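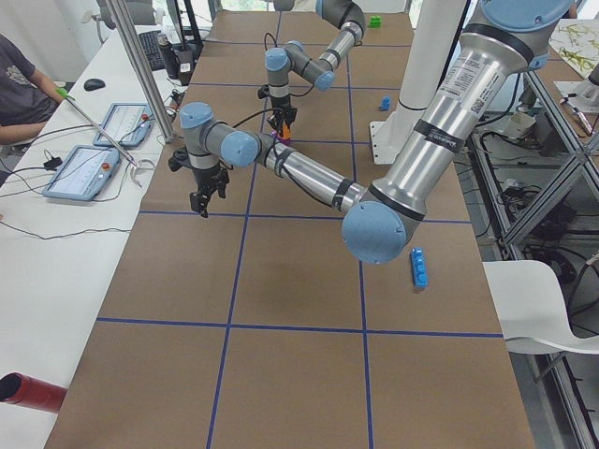 The Budget Was Due Sunday

Nine at night and the spreadsheet still said Vokness in the wrong column. I fixed it. Then it was wrong in the other column.

Tivside wanted a number by midnight. One number. For the whole bench, arms, grippers, spares, the lot, so they could wave it at the people in Zesdale and get it signed before the money went to somebody's parking lot.

"What's tape?" I yelled across the room.

"What do you mean, what's tape?"

"Blue tape. What line does it go on?"

"Consumables."

"And the brown paper?"

Silence. Typing. "Also consumables. Put 200."

I put 200. Felt high. Felt low. Moved on.

The grippers were the problem. Manalastas had quoted us for 2 spares and then, in a seperate email, for 4, and the four came out cheaper each but the total went over. My sister-in-law buys paper towels like this. I stared at it. Behind me the left arm went down for the purple block, black fingers closing, and I didn't turn round becuase if I turned round I'd watch, and if I watched I'd lose twenty minutes.

I turned round.

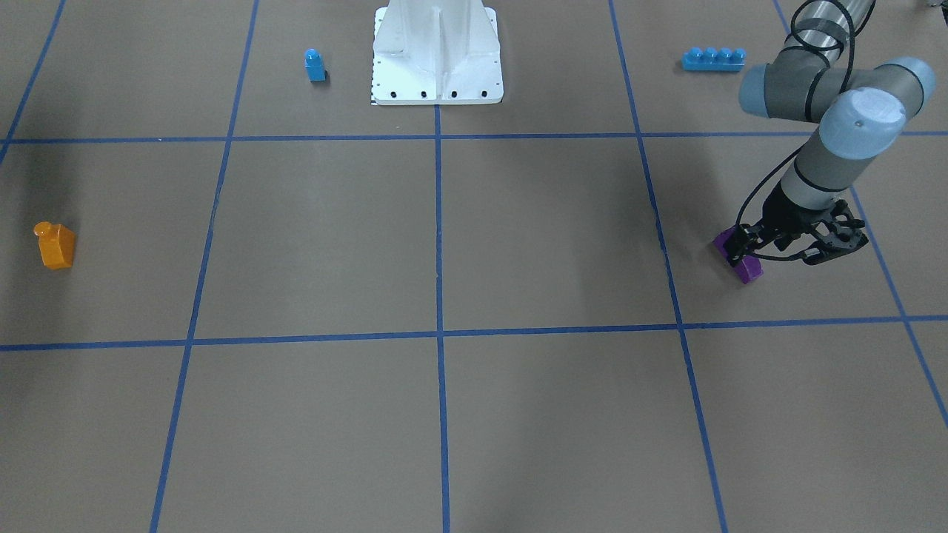 What We Left Off

Training. Shipping. A second chair that didn't hurt. I had shipping down as roughly 1,000 and no idea where I'd got it, maybe a dream, maybe last year's sheet.

"Cut the spares to two," came the voice.

"And when one breaks?"

"Then we have one."

"And when that breaks?"

"Then it's next year's budget."

So, two. Changed the cell. The total dropped under the line and turned green and I hated how good that felt.

Ten forty. Coffee gone. On the paper the blocks were still going round, square to square, orange and purple and blue, like they had all the time in the world and no procurement form to fill in.

I typed four again. Red. Wrote a note beside it, three lines, no please, and hit send before anyone could talk me out of it.
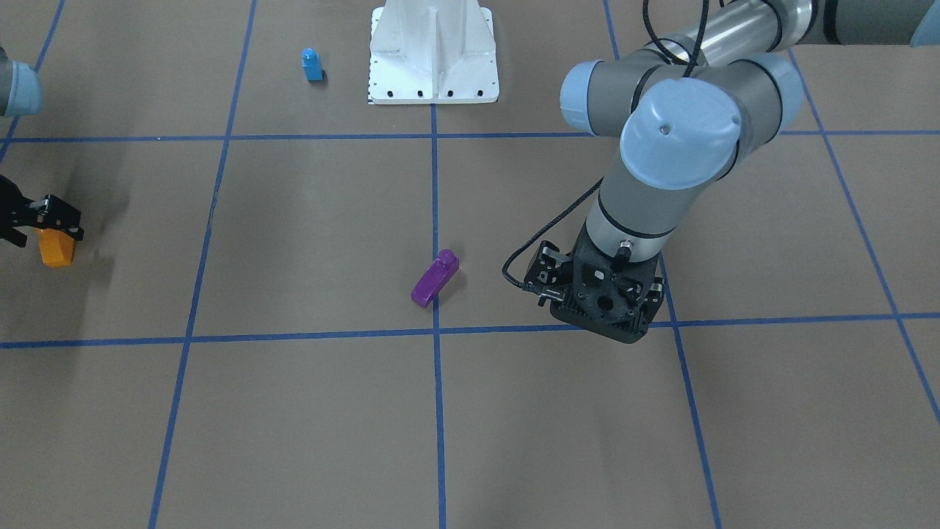 The bench at Tivside, orange block on the left, purple one in the middle.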